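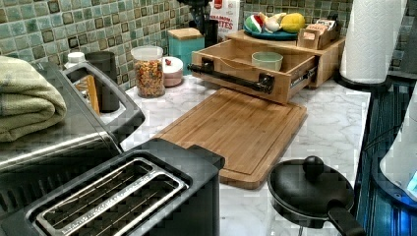
Seidu Laryea wrote under our first call: I have read your draft rules twice and I still do not know who must stop the arm when two persons are in the kitchen and each thinks the other one is watching. Please put somebody in the group who has stood next to such a machine for a full working day.

We agree with this remark, and it is one of the reasons why we open the call a second time.

Call for participants: Good Practice for Robot Arms in Home Kitchens
Reference: Fondbridge 1961
Closing date for applications: Wednesday, April 1, 2020

Fondbridge is looking for nine people to join the reading group for the Larmont rules. The Larmont rules are a short text on how to work safely and fairly with robot arms at kitchen counters, in test kitchens and later in people's homes. The text exists as a second draft. It received nearly 1660 comments during the open reading, and many of them ask for the same thing: simpler words, and rules that can be followed by a person who is alone in the room.

What the group will do

You will read the draft chapter by chapter and say where it is not clear, where it asks too much and where it asks too little. The chapters open for discussion are:

- Who may start the arm, and who may stop it
- Preparing the counter before a task (what may stay, what must be put away)
- Drawers, lids and handles
- Heating appliances, and when they must be unplugged
- Real food and play food in tests
- Keeping a log of touches, drops and stops
- Visitors and children

The chapter on drawers is the longest and also the one with most disagreement. The present draft says that a drawer must be pulled by its handle only, at low speed, and that no hand may be inside the reach of the arm until the drawer has come to rest. Bonsu, our partner for the test kitchens, finds this too strict for daily work. 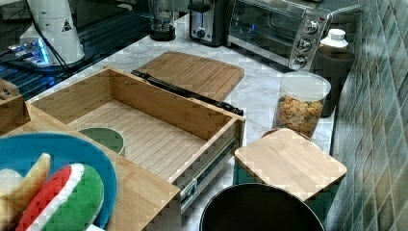
They propose that a trained person may reach in during a pause, if the stop button is in the other hand. Other readers answered that a pause is not a stop, and that a tired person will mix up the two. We have not taken a decision. The group will be asked to write one wording, or two wordings with the arguments for each, and the editors will choose between them in public.

Who can apply

We welcome operators, cooks, cleaners, carers, occupational therapists, teachers of home economics and people who have a disability and would like help in their own kitchen. Engineers may apply as well, but they will get no more than two of the places. You do not need to know any programming. You should be able to read English without a dictionary on every line and to write a short comment that others can understand. Perfect grammar is not required - several of the editors also learned English at school.

If you work for a company that sells robot arms, please say so in your letter. It does not exclude you.

Time and payment

The group meets by video during May, always in the evening, and each meeting takes two hours. Between the meetings you will have some pages to read. Every member is paid the same fixed amount after the last meeting, and we will tell you the amount before you sign. People who need an interpreter or a reader can ask for one, and this cost is not taken from your payment.

How to apply

Write one page at most. Tell us what work you do or did, which chapter interests you, and one rule that you would remove from the draft or add to it. A CV is not needed. Send the page through the form on the Faltik site and choose "Larmont reading group" in the list, otherwise it goes to the general mailbox and may be seen too late. Please also put the reference in the subject line.

All applicants receive an answer, also those who are not chosen. Those who wrote to us at the first call do not have to write again, but may send a new page if they wish to change something.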